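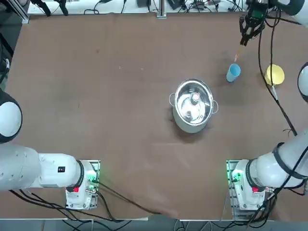
Majdi Khalaf said the pot was too good to leave behind. He said it twice, once on the phone and once when he came up the stairs, and the second time Iris had already written KITCHEN on a box and was looking for the tape.

"It has two handles," he said. "You know how long it took her to find one with two small handles?"

"I don't."

"A long time. She went to Nikdale for it."

Iris had never been to Nikdale. Her aunt had talked about the market there the way other people talked about the coast. It opened early and shut by 10, and if you got the late bus you came home with nothing but onions. The pot had come from a man who sold pans off the back of a truck. Her aunt had beaten him down on the price and then felt bad and bought a ladle.

Majdi took off his jacket and hung it on the door. He had lived across the landing for years and had a key, and during the last winter he had eaten here most evenings. Her aunt cooked and he washed up. Iris knew this from letters. Her aunt didn't like the telephone and wrote on the backs of Hemilus gas bills, starting at the top and turning the paper sideways when she ran out of room.

"What are you keeping?" he asked.

"I've got a small place."

"I know. What are you keeping?"

She told him. The blankets, the radio, the good knife. The cups could go to the church hall. She had thought the pot could go with them.

He didn't answer. He got down on his knees by the low cupboard and began handing things up to her, lids first. Most of the lids didn't belong to anything. She stacked them on a chair. It was August and the window over the sink was painted shut, and after a while both of them had wet backs.

"She made lentils in it," he said from inside the cupboard. "Lentils, then rice, then the soup with lemon. When your uncle was alive she made it for the whole stairwell. People came down with bowls."

"She never wrote about that."

"It was before she wrote to you. You were a child."

He backed out and sat against the wall with his legs straight. There was dust on his sleeves. He looked older sitting down. Iris ran some water and gave him a glass, and he drank half and held the rest.

The rent on the apartment was 735 a month and it was paid until the end of the month. After that a couple from Iyamu were moving in. They had come once to measure. The woman had asked if the stove was staying and Iris had said yes, and the woman had opened the oven door and closed it again very gently, as if somebody might be asleep in there. Iris had liked her for that.

"There's 1,000 in the tea tin," Majdi said.

"What?"

"In the tea tin. She showed me. It's for the funeral, she said, but the funeral's paid for."

Iris got the tin down. It was under a layer of real tea, in an envelope, and the notes smelled of it. There was a slip of paper too, but it was only a receipt from Flalex for a pair of shoe heels. She put the envelope on the counter and the receipt on top of it.

"You take some of it," she said.

"No."

"You did the shopping. You did the stairs when she couldn't."

"She fed me," he said. "We were even."

They worked until the light went off the wall. He wrapped the plates in newspaper, two sheets to a plate, and he was slow about it because he stopped to read. Iris did the drawers. She found string, candle ends, a key to nothing, and a photograph of her own mother on a beach, squinting. She put the photograph in her bag.

At the end the pot was still on the stove. She picked it up. It was lighter than she expected. The bottom had gone dark on one side, where it had sat off center on the burner for years, and one of the handles moved a little if you pressed it.

"Do you cook?" she asked him.

"Eggs."

"Could you make the soup?"

He thought about it. "I know what goes in. I don't know how much."

"But you watched her."

"I was talking. I was always talking."

She found the ladle in the box marked CHURCH HALL and put it in the pot, and then a lid from the chair that was nearly the right size. She held the whole thing out. He dried his hands on his trousers, though they were dry, and took it by the two handles.

"You'll come up and eat," he said.

"It's a four-hour bus."

"Then I'll make a lot."

He carried it across the landing. He had to set it down on the mat to get his door open. Iris heard the lid slide and settle, and then she went back in and taped the last box.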